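From: Nazmiye Sezer
To: gripper-users list
Date: 7 June 2018
Subject: Re: Skedberg hand-held kit, anyone used it on fibre?

Leonora Galang wrote:
> We have been offered the Skedberg hand-held gripper kit on a
> 60 day trial. Our parts are mostly soft stuff, fibre and
> padding. Does it hold loose material, and how long do the
> finger pads last? The sales sheet only talks about boxes.

Leonora,

We have had two of the kits for 14 weeks. Loose material is fine if you close the fingers slowly. Close them fast and you push half of it out over the top. The ribbed pads are better than the smooth ones for this, so ask for those, as the smooth ones come as standard. We changed our first set after ten weeks.

Two complaints. The housing is wide and people with small hands get tired, so we swap over every hour. And the charger takes four hours, which the sheet leaves out. Ilgın asked them for a second battery and got one at no cost.

Support has been good. Müzeyyen Dursun at Skedberg answers her own email.

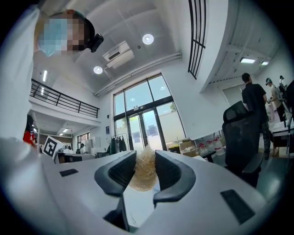 Reading time: 1 min

The tuft between the fingers is the sort of thing I mean by loose material. The curved fingers come in from both sides and the ends still stick out above the tips. For padding I would ask for a sample run before you sign.

Nazmiye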